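Community Help > History and Archaeology > Ancient Rome

Why did the Romans leave the fort at Osholm so suddenly?

Posted by Gradivcombe

I have been reading up on the small Roman fort at Osholm for a local history group talk in September. The older guidebooks all say the garrison left in a hurry near the end of the second century, and that the place was never properly used again. They give different causes. One says there was a raid from the north, one says disease, and one just says "abandoned" and moves on.

What I can't work out is how anyone knows it was sudden. The site booklet mentions a large number of pots left behind in the barrack blocks and a layer of burning over the east gate. Is that enough to show an attack? I would also like to know if the plague that came back with the army from the east in the 160s could have reached a place that remote. I am not a historian, so plain answers please. Book titles would help as long as they aren't too expensive.

3 replies

Posted by ditchandbank

The short version is that the evidence for a sudden end is weaker than the guidebooks make it sound.

The idea comes from the first dig, which was done before the war by people who expected to find battles. They found burnt timber at the east gate and wrote it up as a destruction layer. When the trench was reopened much later, the burning was found to cover the gate only. There was none on the rampart either side and none in the buildings just behind. The post holes had been dug out from above as well, so somebody had pulled the main uprights before the fire was lit. That is what you would expect from a unit taking its own fort down. The army often did this when it moved on, and burned whatever timber it didn't want to cart away.

The pots are a similar case. The finds list has 2,362 sherds from the barracks, and the old booklet turned that into a large number of pots. Sherds are broken bits. One storage jar can easily make 200 of them. When the later team tried to work out how many actual vessels there were, the total was much lower, and most of them were worn or had been mended with lead. People leaving with time to pack take the decent plates and the cooking pots that still work, and the rubbish stays where it is. 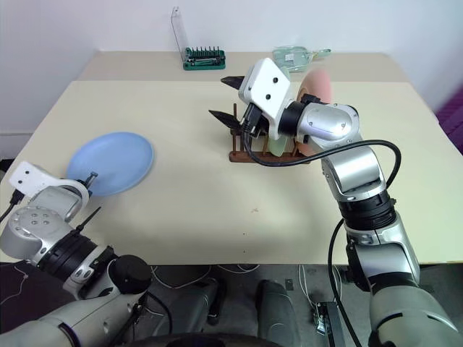 A round plate with a raised rim, light blue.

Metalwork is the other thing to look at. At forts that really were overrun, you tend to get weapons, armour fittings and sometimes human remains lying where they fell. Osholm has hardly any of that. There were nails, which were thrown in a pit, and a few brooches of the kind that get lost in any decade.

On the plague, it did reach the western provinces and it hit the army badly in places. Getting to a remote fort would not have been a problem for it, as soldiers and supplies moved along the roads all year. Showing that it did is another matter. There is no mass grave at Osholm and the cemetery has never been dug. I would tell your group that it may have left the army short of men, and that a short army closes small forts first. I wouldn't go further than that.

The date is also softer than it looks. The latest coin only tells you the garrison was still there when it was struck or some time after. Coins stayed in use for decades, so the end could be a good deal nearer AD 200 than the guidebook says.

For reading, try the reports in your county archaeological society's journal. Most public libraries can get them for you at no cost.

Posted by Zirkville

It was the Picts. My uncle had a farm near there and they always said it was the Picts.

Posted by Whitfield

I agree with most of the first reply. The name Pict isn't recorded until the very end of the third century, so it is the wrong word for this period, although there certainly was trouble in the north in the 180s. One of the Roman writers says tribes crossed the wall and killed a general. He doesn't say where, and every fort with a bit of charcoal in it has been tied to that one sentence at some point.

I don't agree that the place was never used again. There is a small patch of later pottery by the west gate, with a hearth. It could be a family, or shepherds, or a few soldiers keeping an eye on the road. It is left out of the booklet but there is a short note on it in the second dig report, near the back.

If you are going to the site before your talk, the car park takes up to 10 cars and fills by mid-morning in summer. The east gate is the far end from the stile. The ground is boggy past the granary.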